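We use cookies to improve your experience. Accept | Manage preferences

Romana Jelínek – March
Shares 68 | Comments 2

3.2 Materials and sorting surface

The costume jewelry came from the Trornska lot, 700 pieces in all, mostly necklaces, bracelets and clip-on earrings. No fine jewelry. Pieces were sorted by a window at the Ukatstead site, on a striped cloth laid over the whole work surface. Daylight only, lamps off. Earlier trials on plain white felt went badly – clear and pale beads were easy to lose, and sorters complained of glare. Stripes gave people something to line things up on, though we didnt plan it that way.

Small sets were put out one at a time. Beaded strands went down coiled, clasp showing where possible. Earrings stayed in pairs. Figure 1 has an amber-colored beaded bracelet with a small dark metal clasp, and a pair of gold-toned clip-ons further back on the cloth. Note the earring faces are small and ornate; pieces like these took longest to match in the Hinar pretest. 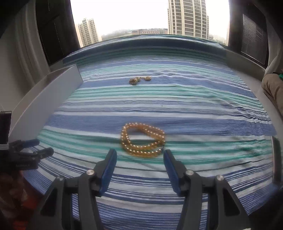

Figure 1a. Bracelet and clip-on earrings on striped cloth.

3.3 Layout and procedure

Sorters worked alone, 40 minutes per sitting, with one break if they asked. Instructions were short: pair what pairs, group by material, leave anything doubtful in the middle. No talking about value. Tangled chains were set aside and not timed (see Ho for the untangling task, which we dropped).

Across all sittings we logged 2,355 placements. A placement = one piece set down and let go. Picking up the same piece twice counted twice, which inflates the totals for earrings a bit. We kept it anyway, recoding by hand would of taken weeks.

A long, narrow white box with no lid sat at the left, running toward the window. Loose pieces were kept near the center of the cloth. Curtains left open on both sides, view of the high-rises across the way.

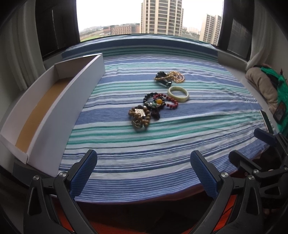

Figure 1b. Cloth, box and window.

Scoring

Two passes per sitting. First pass for pairs, second for material groups. Disagreements went back to the first scorer – mostly glass versus plastic beads, which are hard to tell apart without handling them. Unpaired earrings were scored as singles and stayed in the totals.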